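**To:** gadeck-building list
**Subject:** Re: [gadeck-building] Shared vacuum, cords, and the desk by the stairs

Replying inline to the Monday message, since three people have now answered it off-list and I'd like the argument to happen in one place.

> The shared vacuum was out on the floor again when I came in, cord everywhere.
> Can we agree that whoever uses it winds it up and puts it back? Also, could
> people stop using the desk under the stairs as a coat check. I needed 2 feet
> of clear surface yesterday and had to go and work at Zaltik's end.

On the cord, guilty. I vacuumed our half on Friday, took a phone call, and went home a contented man. I have since wound it up.
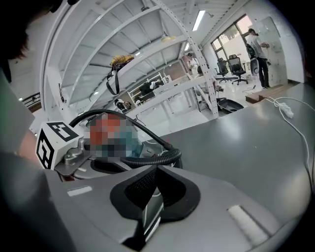
Cords are the real trouble in this building, and the vacuum's is only the longest. When we moved in, the landlord gave us outlets along two walls and wished us luck, so everything in the middle lives off extensions. The gray table has a white power strip lying right on top of it, with a thin cable wandering off across the tabletop. I don't object to the strip. I object to reaching for my coffee and getting a plug. Could we screw the strips to the undersides of the tables? I have a drill, a box of clips left over from the Divow job, and a free evening. If you're attached to a particular strip in a particular place, put tape on it before Thursday and I'll leave it alone.

> I would also like to know who is emptying the vacuum, as I suspect it is me.

It is you. We've all noticed and been very quiet about it.

I propose a sheet on the closet door. You use the vacuum, you initial the sheet, and every fourth set of initials empties it. Triantyfallou, sorry, Triantafyllou (I've had the sign in front of me for a year) want to be left off because they have their own broom. Fine, but then I don't want to see them eyeing our vacuum after the holiday party. 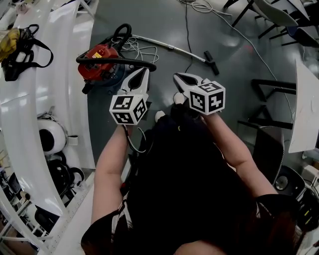
Should we buy a second vacuum for the other side of the floor?

I'd wait. The kitty stands at 341 dollars, the one I'd want costs 400, and the red one we have still pulls up everything short of gravel. A longer hose would solve most of the complaints for a lot less money.

> And the desk?

The desk is harder. It's the first flat thing you meet when you come in, and people with bags will put them on the first flat thing. I've done it myself while composing this reply in my head. Signs won't help. We had a sign, and somebody put a bag on it.

What I think would help is hooks on the wall behind it, at shoulder height, enough for everyone plus a visitor or two. Bags go up, the desk comes back, and the jugs can go in the closet with the other cleaning stuff where they belonged in the first place. If a jug is yours and it contains something the rest of us should know about, please write on it in marker. 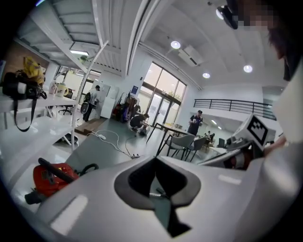

*The desk under the stairs, with bags and jugs.*

So, to vote on:

- strips screwed under the tables (me, one evening)
- initials sheet on the closet door
- hooks behind the desk, 31 dollars from the kitty
- second vacuum put off until January

Reply to the list, please, and trim the quoted text. The last thread on the thermostat got so long that my mail program asked if I was sure.

— the Gadeck end of the floor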